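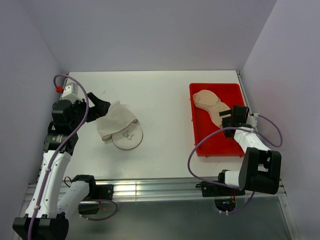
Two-arm work cell with sock and foot form. The left gripper holds the sock; the right arm reaches into the red tray.

Gallery: Planning and Control Software for Soft Goods

The Landley laboratory develops the Homis software package, which plans and controls the motion of paired robot arms handling cloth and knitted items. This page presents the work cell used for the sock task, in which a sock must be brought to a foot form and drawn over it.

Fabric changes shape whenever it is moved, and a path computed at the start of a task is soon out of date. Homis therefore revises its plan every 60 milliseconds. Each arm has its own controller, and a shared planner keeps the two from entering the same space. The perception module was trained on 3000 labelled views of socks in differing colours and states of folding, and it reports the position of the cuff to the planner.

The October release was tested over 209 trials. Logs from each trial may be replayed in the Daza viewer, which displays planned and measured joint positions side by side.

Planner and controllers: Olga Arancibia and Baltasar Yáñez
Perception: Zulema Figueroa
Log viewer: Wenceslao Ibarra

Requests to reproduce material from this gallery should be addressed to Elba Garrido at the Landley office.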